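Kolix Wrinkle Release Spray: I wanted to hate it, and mostly did

By Gorazd Karagiannis
October

Last updated: October, after a second bottle

I iron maybe twice a year, so I am the person these sprays are sold to. Kolix says you hang up the shirt, mist it, tug it a little and walk out the door. The bottle promises 167 sprays. I lost patience well before I could check that.

I used it for 3 weeks on whatever came out of the dryer. Cotton shirts, one linen jacket, a pair of chinos that had been at the bottom of a bag since summer.

Does it work?

On thin cotton, somewhat. Small creases soften if you soak the fabric and pull hard, and then you stand there with a damp shirt for as long as it would have taken to heat up an iron. Plain water in an old Lulluvis bottle got me most of the way to the same place. My wife couldn't tell which sleeve had the $12 treatment.

On linen, forget it. The jacket looked exactly as rumpled as before and smelled like a hotel lobby.

Collars and plackets are where it really falls down. The cloth is doubled there and the spray just sits on top. I ended up pressing those parts with the iron anyway, which made me wonder what I was paying for.

Sitting down

The label says "all-day smooth." I'd like to know what kind of day they had in mind. A checked shirt hides a lot, and any button-up is going to bunch in your lap the minute you sit, spray or no spray.

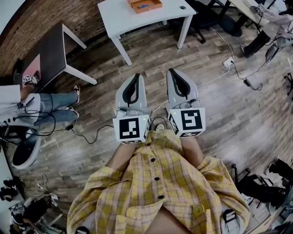
What I'd buy instead

The Brunside travel steamer costs more, leaks if you tip it, and takes 5 minutes to get going. It also removes wrinkles. If you only need to rescue a shirt on a work trip, hang it in the bathroom and run the shower.

Rating: 2 out of 5. One of those is for the trigger, a good fine mist that I plan to keep using with tap water.

Comments

pressedforcash: Same result with the Kohlhase one. Left a ring on my navy shirt too.

Dot M.: You have to let it dry on the hanger overnight. Works great for me on polyester blends.

tallmike: Overnight? I'd just iron it.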